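Jirnelberg County Fair postponed to spring after grandstand inspection

JIRNELBERG — The Jirnelberg County Fair will not open in September as planned and has been moved to next May, the fair association announced in a statement released Thursday morning.
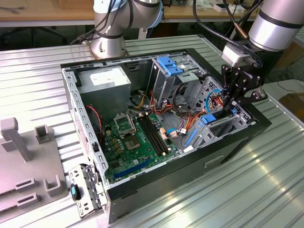 Grandstand repairs will run into October

The association said an engineering review of the main grandstand at the Urstead Fairgrounds found corrosion in the steel supports beneath the upper rows. The review was carried out over the summer by Makhubela Structural, a firm hired by the county to examine all public seating on the property.

"The association regrets the inconvenience to exhibitors, vendors and families who look forward to the fair each year," the statement said. "The grandstand cannot be opened to the public in its present condition, and the repairs cannot be finished before the scheduled opening."

The grandstand seats 2,113 people and is used for the livestock parade, the tractor pull and the evening concerts. The association considered holding a smaller fair without grandstand events but found that the fire lanes and the main entrance both pass beneath the structure.

Work is scheduled to begin in August. The county has approved the replacement of 49 support beams, along with new handrails on the east stairs. The parking lot on the north side will be closed while the work is under way.

Tickets and entries

Tickets already purchased will be honored in May. Buyers who prefer a refund may request one through the fair office until the end of September. Season passes will be extended automatically.

The office had received 432 entries in the livestock, baking and craft divisions when the decision was made. Entry fees will carry over unless the exhibitor withdraws in writing. Junior livestock exhibitors whose animals will be past the age limit by May may take part in a one-day show and sale at the Vinow Livestock Pavilion in October. Space at the pavilion is limited to roughly 500 spectators, and families of exhibitors will be admitted first.

Vendors with signed contracts will keep their assigned spaces. Those unable to attend in May should notify the office before November to receive a full return of their deposit.

The carnival operator has agreed to the new dates. A revised concert schedule will be released over the winter.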